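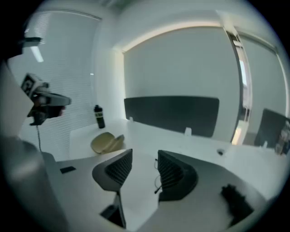 Según Bjarnason, lo difícil ya no es conseguir el robot, sino las horas de demostración. En Wuvby llevan desde octubre probando otra vía: grabar la tarea con pinzas de mano, sin ningún brazo delante, y entrenar después el modelo con esas grabaciones.

El método, llamado Fikell, parte de 800 demostraciones hechas por 16 personas en mesas de oficina corrientes. La cámara va montada en la propia pinza y ve los dos dedos acanalados y lo que queda entre ellos. Un cubo con marcas en blanco y negro sirve de referencia para situar una pinza respecto a otra.

Con 500 grabaciones el modelo fallaba sobre todo al soltar el objeto. Las 300 restantes se dedicaron a ese gesto y el fallo bajó, aunque sigue apareciendo con telas y bolsas. El equipo quiere repetir la prueba en 10 oficinas que el modelo no haya visto.

Compartido 16 veces

Artículos relacionados
Werno abre su taller de manipulación
Cómo se calibra una lente gran angular

© Wuvby Revista | Contacto | Volver arriba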